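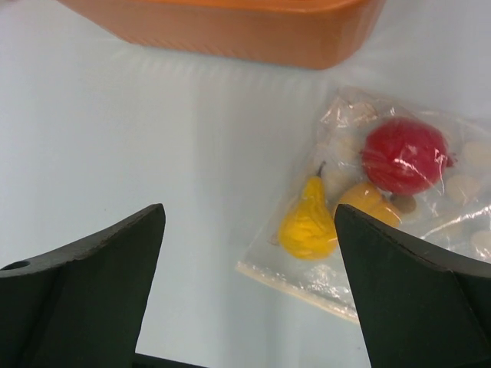 Fig. 1. Bagged toy fruit and orange container, wrist view.

Handling and Automation, Lecture 7: Chores
N. Fairclough. Notes revised Mar 25, 2022

7.1 Where we are
Lecture 6 dealt with rigid parts in known positions. Shops have automated that kind of work for decades. Household tidying and mixed-goods packing are still mostly done by hand, and today we look at one small case: a bag to be picked up and put in a container.

7.2 Perception
Clear film is awkward for two reasons. Depth sensors tend to return the contents, the table or nothing at all, and glare moves as the camera moves. In Fig. 1 the highlights lie across the face of the red fruit, and the pale pieces are hard to tell from the white table. A segmenter trained on loose objects will often report several targets where the gripper has only one thing to lift.

7.3 Grasp choice
Candidates are (a) a pinch on the sealed edge strip, (b) a pinch on slack film, (c) a squeeze across one of the items inside. Option (c) gives the firmest contact, but the load hangs to one side and the rest of the contents shift during the lift. Option (a) needs good fingertip alignment close to the table. Note also that the right finger hides part of the bag at this range, so the final approach is partly blind.

7.4 Results to discuss
The Drurkgate trial ran 200 lifts on a two-finger gripper. Of these, 48 failed, mostly by slip after a grasp of type (b). Ask what failure rate a packing line would accept, and what a kitchen would.

7.5 Reading and exercise
Zerouali report, sections 2 and 4. Sketch an approach path for option (a) and state where you would place a second camera. Bring it to the June tutorial.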